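Forum > Shop Talk > Robots and Automation > Went to the Fleriler open day, long post

**benchrat_42**
April 9, 2024

Okay so I finally got to one of these. Some of you remember me whining last October that I missed the Fleriler open day at Trurnomside by one stupid road closure. Well, I made it this time, stayed nearly the whole afternoon, and my feet are killing me. Writing it up while it's fresh because a few people in the gripper thread asked.

First off, parking. Use the lot behind the building, not the front one. The front one fills up with staff cars and then you get to do a twelve-point turn in front of everybody at the coffee table. Ask me how I know.

It's free, you sign in at a desk, they give you a sticker with your name on it, and then you can pretty much wander. There's a talk at the start that I could have skipped (slides, a lot of slides) and after that it's all stations. The big arm doing pallets was loud and fun and had the biggest crowd. I watched it for maybe ten minutes and moved on. I've seen pallets get stacked. What I wanted was the hand-held gripper station, which they had tucked off to one side with a table set up like somebody's kitchen.

So the idea there is that a person holds a gripper in each hand, with a camera on it, and does ordinary stuff, and the recordings go into training the arms later on. They were doing fruit. In and out of a big steel basin, one piece at a time. I know how that sounds. I stood there way longer than I did at the pallet arm!

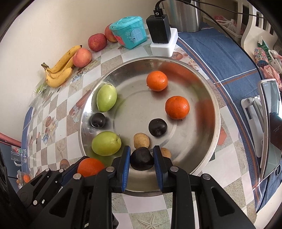

Fleriler lost me at the fruit table, says Viltside: a person squeezing a handle and picking up a plum is a person picking up a plum, and calling it a robot demo is a stretch.

**benchrat_42**

I get that, and the guy next to me at the table was muttering the same thing. But did you try it? They let visitors have a go once the line thinned out, and it changed my mind about how hard this is. You lose all the feeling in your fingertips. All you have is the squeeze in the handle and your eyes. A mandarin is fine, it's big and it sits there. A longan is a tiny hard marble and mine shot out sideways on the first try and I had to go fetch it from under the table. Very dignified.

And the flat floor on the basin matters more than you'd think, with the shiny wall right there behind everything. I kept going for the fruit and bumping the steel with the tip of the jaw. The lady running the station said everybody does that for the first few minutes and then you start coming in at more of an angle.

The pads are soft-ish and textured, they're blue, and I think they're the whole trick. I asked if they sell them separately. She laughed at me. So that's a no I guess.

**Viltside**

I did try it, I went in the earlier group. I picked up a jujube and put it down again and somebody said good job like I was four. I'm not saying it isn't hard. I'm saying the flyer said "see our robots at work" and I drove an hour and a half, and one of the stations has no robot at it. Put it on the flyer as what it is and I've got no complaint. The pallet arm was great. The arm sorting little parts was great when it was running.

**gashaw_fan**

Wait, the parts sorter was down again?? It was down when I went in October too.

**Viltside**

Up, down, up. They had the cover off for a good chunk of the afternoon. To be fair to them they didn't hide it, one of the techs was answering questions with a hex key in his hand the whole time.

**gashaw_fan**

That's kind of my favorite part of open days, if I'm being real with you. When everything runs perfectly I learn nothing. Gashaw had a gearbox fail at their show a couple years back and the half hour of them taking it apart was better than anything on the schedule.

On the fruit thing I'm with bench. My shop looked at automating a small packing job and the gripping was what killed it. Moving the arm from A to B, fine, solved. Getting a hand to close on something round and slick and a different size every time without bruising it, that ate the budget. So if somebody wants to stand at a table and record a few thousand good grabs I say let them, I'll bring the mandarins.

**tolerance_stack**

How many are they recording, did they say? I've always wondered about the scale on this stuff.

**benchrat_42**

They had a whiteboard by the station with the day's numbers on it. When I first walked up it said 989 grabs and when I left it was at 1,552. That was with two people trading off, plus us visitors in the middle, and I really hope ours don't get counted. Mine should be in a folder called "don't."

There was a second number, 231, circled in red, and I asked. Those were drops or do-overs. They keep those too! She said the arm needs to see what a save looks like, like when it starts slipping and you re-grab. That made sense to me once I heard it.

**tolerance_stack**

Huh. That's a higher drop count than I'd have guessed. But round fruit, okay.

What was the lighting like? Asking for a reason. We run a vision setup at work over stainless and the reflections drive me up the wall. The camera sees a part, and then it sees the same part smeared up the side of the tray.

**benchrat_42**

Oh you would have hated it. Or loved it, not sure which. Regular room lights, shiny fruit, shiny basin. You could see the orange from the mandarins blurred right up the wall of the thing. I brought that up and the answer was more or less that kitchens are shiny, so that's what they record in. They didn't want to put a matte tray down and then have it fall over the first time it meets a real sink.

**tolerance_stack**

See, I disagree with that pretty strongly. Get it working in clean conditions first, then make it ugly. If you start ugly you never know which problem you're looking at. We wasted a whole winter that way.

**gashaw_fan**

Depends what you're building though. Your line has one tray and one part and it's bolted to the floor. You can go buy a better light. Whoever ends up with one of these at home isn't going to swap out their mixing bowls for it.

**tolerance_stack**

Fair, but they're also not going to be happy with a thing that grabs at reflections. I'd want to see the arm do it before I believed in the method.

**Viltside**

Which is my point from up top. Where was the arm doing it?

**benchrat_42**

Okay, that one I'll give you. They had a video of an arm clearing a table, on a loop on a TV near the coffee, and it was sped up, and it didn't say by how much. I asked if we could see it live and got "maybe at the next one." I'd have traded all the slides for five minutes of that, even if it dropped everything.

Couple other things before I forget:

The two-handed part is harder than one. You've got one gripper down in the basin and the other one hanging on to a mandarin at the rim and your brain really wants to squeeze both at once. I dropped one that way. The regulars do it like it's nothing.

Your wrists will feel it. The grippers aren't heavy exactly but they stick out in front of you. I did maybe fifteen minutes and I was shaking my hands out after.

Food is a vending machine plus free coffee. Eat before you go.

Kids are allowed but they have to stay behind the yellow line at the pallet arm. They can try the hand grippers though, and there was a girl who looked like third grade who was way better at it than me or anybody else in line. No bumping the sides, nothing. Her dad was so proud.

**newtothis_pls**

Hi, lurker here, this thread made me want to go! Do you have to know anything about robots? I fix sewing machines, so I'm okay with small mechanisms but I've never programmed anything.

**gashaw_fan**

You'll be fine. Half the people at these things come for the coffee. Look at the linkages on the grippers while you're there, they're simple, it's just pins and arms. You'll probably understand them faster than the software folks do.

**benchrat_42**

What he said. Go to the small stations first while everybody's at the pallet arm, then swap. And wear real shoes, it's all concrete.

**Viltside**

And ask them when the arm is going to pick up the fruit. If enough of us ask maybe they'll roll it out.

**newtothis_pls**

Will do, thanks! Is there a sign-up or do you just show up?

**benchrat_42**

I just showed up. There's a mailing list at the desk, I put myself on it, so I'll post here when they send the next date.

Related threads
- Soft pads for small grippers, what's holding up?
- Vision over stainless steel: reflections again
- Gashaw show, gearbox teardown notes
- Trurnomside carpool thread
- Sped-up demo videos (rant)

Contact the moderators | Copyright 2024 Shop Talk forum | Back to top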